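Início > Anais > Automação e Trabalho > Artigo completo

4.2 Redistribuição de tarefas na copa de Goltdale

A introdução do manipulador na copa do refeitório de Goltdale foi precedida de uma fase de ensaio em ambiente simulado, conduzida na plataforma Penen. O protocolo previa duas famílias de tarefas: transferência de alimentos e pratos entre a cuba e a bancada, e guarda de louça em armário. No total, foram executados 1.785 episódios, dos quais 57 exigiram intervenção do operador em teleoperação.

Antes da automação, cada posto acumulava recolha, triagem e arrumação. Com o sistema Zanetti, a recolha passou ao manipulador e a triagem permaneceu manual. O tempo de permanência em pé junto à cuba diminuiu nos 5 postos acompanhados, mas surgiu uma tarefa sem correspondência na descrição de funções vigente: a supervisão de exceções, isto é, a decisão sobre o que fazer quando o item não é reconhecido ou a preensão falha. Os trabalhadores classificaram essa atividade como mais cansativa do que o esforço físico que substituiu, sobretudo no turno que começa às 6 h.

A variação do item no prato foi mantida como fator experimental, com a disposição geral da bancada preservada (Figura 3).

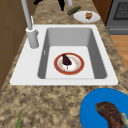
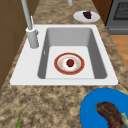
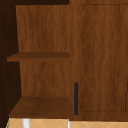
Figura 3. Ambiente simulado. Primeira e segunda imagens: cuba com prato de borda avermelhada, contendo respectivamente um item roxo-escuro semelhante a uma berinjela e um morango. Terceira imagem: armário com compartimento aberto e prateleiras vazias.

A transposição para o local físico revelou 2 limitações. A primeira é a duração do turno, que o ensaio não reproduz. A segunda diz respeito à autoria das correções: na Pruvstead, empresa gestora do refeitório, as intervenções eram registradas como falhas do equipamento, sem menção a quem as resolvia. O registro foi alterado em fevereiro e passou a incluir o posto responsável. A seção 4.3 examina o efeito dessa mudança sobre a avaliação de desempenho.

Arquivado em: Ergonomia; Robótica de serviço

Comentários

leitor_copa: Trabalho em refeitório e a parte da supervisão confere. Cansa mais ficar esperando o erro do que carregar bandeja.

mtav: Os episódios com intervenção estão separados por família de tarefa em algum anexo? Não encontrei.

ergo.sul: Faltou informar se a supervisão de exceções entrou na descrição de funções depois de fevereiro.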